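Teaching the Arm a RAM and CPU Task by Remote Control

Before you record anything, lay the tower on its side on the bench and put the parts fixture to its left. Home the arm, open the Nillent panel and set the speed limit to 6 percent. Bring the gripper down over the motherboard and stop well short of it. 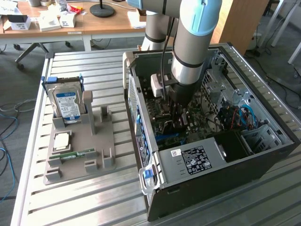 Reader comment, Thursday: On our bench 6 percent made my hand shake more than it helped. I go in at twice that and slow down only for the last bit above the slot.

Either speed works, as long as you keep the same one for a whole set. Press Record in Skanier, wait for the tone, then start moving. Keep your wrist straight and let the arm catch up before you close the fingers. For the RAM module, grip it by the short ends and line it up with the slot before you lower it. 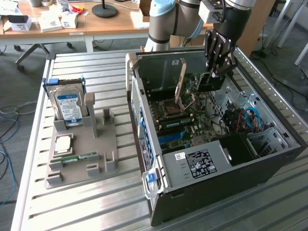
Do the CPU as its own recording. It needs a straight drop and no sideways push, so switch the hand controller to vertical only for the last stretch. Stop recording after the gripper is clear of the case.

Save 4 good runs before you train. Files over 4000 frames get split on upload, so trim the idle time at both ends first.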